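Film and Television Production Design
Unit 5: Picture Cars
Handout for students. Read before the June workshop.
Instructor: Mirjam Frei

What this unit covers

A picture car is any vehicle that appears on camera. That includes the car the lead drives, the taxi that goes by in the background, and the van parked across the street in every shot of the diner. Most of you will never own or build one. You will have to ask for them, write them into a breakdown, and explain to a producer why the script needs more than one.

By the end of the unit you should be able to read a script and pull out every vehicle, sort the vehicles by how they are used, and draft a request that a picture car coordinator can act on without calling you back.

1. Terms

Hero car. The best-looking version of a vehicle. It is used for close shots, interiors and anything where the audience can study it. The paint is right, the trim is complete and the seats match.

Stunt car. Looks like the hero from a distance. Has a roll cage, a fuel cell and usually a changed brake setup. The interior is often stripped, so it can't stand in for the hero when the door is open.

Buck. Part of a car, cut so that a camera can get in. A common one is the front half of a cabin with the windshield and roof removed. Bucks don't drive.

Process car. A car that is towed or carried on a low trailer so the actor can play the scene without driving.

Background car. Hired by the day, usually with its owner at the wheel. Avoid bright red and pure white unless the director asks for them. They pull the eye.

Shell. A body with no working parts. Used for wrecks, burns and yards.

Students often mix up buck and process car. A process car is whole. A buck is not.

2. Reading the script for cars

Go through once and mark every vehicle that is named. Go through again and mark every vehicle that is implied. "She pulls into the lot" is a car. "The lot is nearly full" is a lot of cars, and somebody has to pay for them.

For each one, write down the following:

Scene numbers
Interior, exterior or both
Moving or parked
Day or night
Who drives, and can that person drive a manual
Damage, dirt or snow, and at what point in the story it appears
Whether the make matters to the plot

The damage line causes the most trouble. Films are shot out of order. If the fender is crushed in scene 19 and clean in scene 18, and both are scheduled for the same morning, you need a second car or a fender that bolts on and off. Bolt-on panels are cheaper. They also take time to swap, and the assistant director needs to know how long before the schedule is locked.

3. Case: Uton

Uton is a low-budget feature about two sisters who take over their father's tow yard in a small town called Jistonham. We will use it throughout the unit. The script pages are in the course folder.

The main vehicle is a mid-seventies station wagon. It is in more than half the scenes. In the first draft of the budget there was one wagon. Qusai Tarawneh, the picture car coordinator, read the script and asked for 2 more: one for the ditch scene and one to be cut into a buck for the long night conversation.

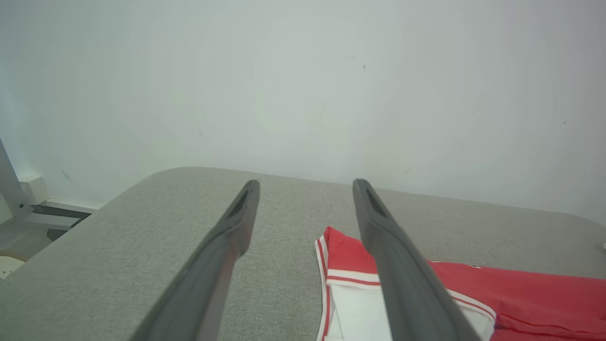 The producer agreed to the ditch car and turned down the buck. The night conversation was rewritten to take place with the car parked, which meant the hero could be used with the windows down and the camera outside. Compare the two versions of scene 44 in the folder. The second is shorter and has fewer setups. Decide for yourself whether it is better. We will talk about it in class.

The ditch car was a different model year from the hero. The grille was wrong and so were the tail lights. Tarawneh's crew moved the tail lights over from a parts car and the director of photography agreed to stay off the front end. In the finished film the grille is on screen once, for less than a second, and it has mud on it.

Notes on the wagon's color. The script said "brown." The first paint sample went orange under the sodium lights in the yard set. The second was too close to the color of the dirt. The final color is a dull green-gold, and the line in the script was changed to match. Always test paint under the lights that will be used. A chip looked at in an office window tells you very little.

4. The lead's car and what it says

Designers like to say that a car is a costume. It is a fair comparison up to a point. A costume can be changed between scenes and most cars in a story can't.

Questions to ask about any lead's car:

Could this person afford it, new or used?
How long have they had it?
Who had it before them?
Do they wash it?
What is on the back seat?

The last one belongs to set dressing as much as to us. On Uton the two departments argued over who owned the glove box. It was settled in favor of props, as the older sister takes a letter out of it in the third act. Anything an actor handles goes to props.

A car that is too clean is the most common mistake in student films. Rental cars look like rental cars. Take off the dealer frame, put some wear on the pedals and the sill, and dust the lower doors. Do not use real mud on a borrowed car without written permission. It scratches the paint when it is wiped off.

5. Science fiction and altered cars

For vehicles that don't exist, there are two normal routes. You can dress an existing car with panels and lights, or you can build a body over a working chassis. The first is faster. The second gives the designer more freedom and costs a great deal more, and the result is often hard to see out of. Sit in it before you sign off. Drivers on more than one production have had to be guided by radio because the windshield was a slot.

If the car changes shape on screen, the change will be done by visual effects, and the physical car only has to match the first and last positions. Effects will want it scanned, plus clean reference photos in flat light from all sides. Book time for this before shooting starts. After a stunt day there may be nothing left to scan.

For the altered-car exercise we will look at drawings from Enura, a short film set on a desert mining road. The design by Rüegg used a delivery van with the rear arches cut out and larger wheels fitted. Pay attention to how the doors were handled. The actors had to get in and out in one take, and the first drawings left them no room to step down.

6. Paperwork

A vehicle request should fit on one page. Put the scene numbers at the top. State the years that are acceptable, the colors that are acceptable, and the ones that are not. Attach reference pictures, but write the description so it works without them.

Keep a log of plates. Fictional plates have to be cleared, and every double has to carry the same number as the hero. The hero wagon on Uton was plated with a number ending in 621, and one of the doubles went out on its first day with the old plate still on the back. The shot was fixed in post. It was an avoidable cost.

Insurance is covered in Unit 7. For now, remember that a car belonging to a crew member's cousin is still a hired vehicle and needs the same forms as any other.

7. Assignment

Choose one vehicle from the Uton script other than the wagon. Write a one-page request for it using the list in section 2. Add a second page with a short note on how many versions you want, what each is for, and which one you would give up first if the budget were cut.

Bring two printed copies to the workshop. One will be marked by me and the other goes to Qusai Tarawneh, who is visiting and will answer as a coordinator would. Expect questions about tires.

Reading for next time: the tow yard scenes, and the handout on process trailers.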